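Zip-following policy, notes on retraining and the width signal

Went back over the closing detector first. The old check said "grasped" whenever the finger width stopped changing for 16 consecutive samples. Fine on straps, useless on zip pulls: the width also stops changing when the fingers meet with nothing between them, and the pull is thin enough that the two cases overlap once the encoder offset drifts. Rhiannon Morgan had flagged this in June and I put it down to bad labels. She was right.

New check compares the settled width with the last empty close in the same session. The recorder now asks for an empty close before it will start. Annoying, but it takes a second or two.

Re-ran the segmenter (Korneo, same branch as before) over the whole mesh set with the new check. Of 196 demonstrations it keeps 124. Went through a handful of the rejects by hand and most are real misses where the fingers slid off the ridges. Three were good grasps thrown out for a late empty close. Put those back with an override in the index file – do not regenerate the index without merging the overrides, I have done that once already.

Training: Lolia config unchanged apart from the action horizon, 16 down from 32. The long horizon was cutting corners where the zip line bends. It would commit to a straight pull and drag the slider against the tape. Shorter chunks replan more often, and offline the predicted direction now stays closer to the line of the teeth. Checkpoint is step 1021 of the short run. Not tried on the arm.

Still open: the point tracker loses the teeth on pale mesh. It locks on to the holes, which repeat, and jumps by one row. Gwilliam's mask helps if it is seeded from the tape edge and not from the pull. 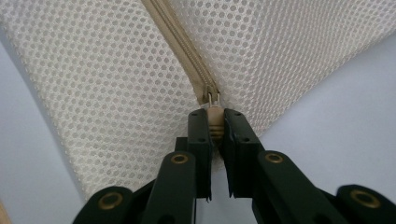
Fillari bench, June

Using the view with the ridged pull held between the fingers and the tape running up and to the left as the reference for seeding. Tape is a shade darker than the mesh, enough for a colour threshold. The slider is silvery and picks up a bit of light, so mask it out before the tracker starts.

To do: log the empty-close width in the episode header, rerun the tracker with tape seeds, ask Rhiannon for her list of bad labels.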